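Friday, January 20, 2023

Route guide build, coastal section. Reran the Dirnetau ferry times against the new operator feed. 34 stops matched, 11 did not. Most of the misses are spelling variants of the same pier; fixed in the alias table. Stundico still shows a Sunday sailing that the printed timetable drops outside the summer season. Left it flagged.

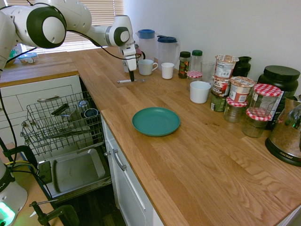
Counter by the window, marker pen under the gripper.

Walking times next. The old script used straight-line distance, so the climb from the harbor to the Duan viewpoint came out at 11 minutes. With the elevation model it is 43. Priya Fitzsimmons walked it in May and her notes agree with the second figure – keep the model.

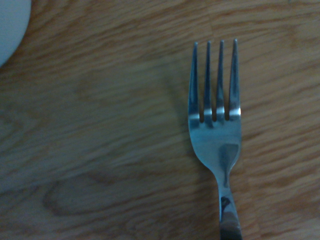 Fork, tines up.

Hotel blurbs: cap stays at 2000 characters. Pasto is over and needs trimming, probably the paragraph on the market. Do not cut the parking note again.
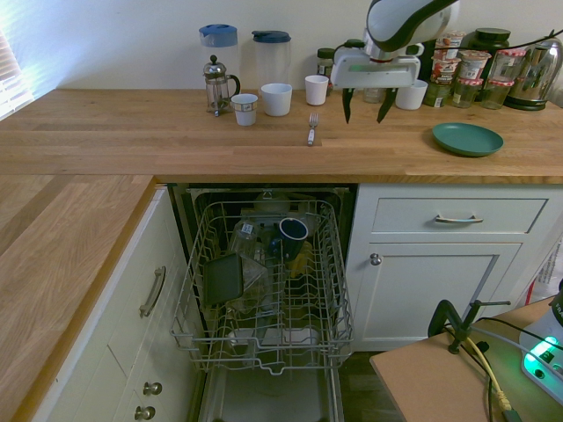 Destination Data Group – Workshop Notebook

Still open:

- Stundico Sunday sailing, ask operator
- Pasto blurb
- regenerate PDF maps after the alias fix; pier labels overlap at the smallest zoom

Map job started before lunch, log goes in the usual folder.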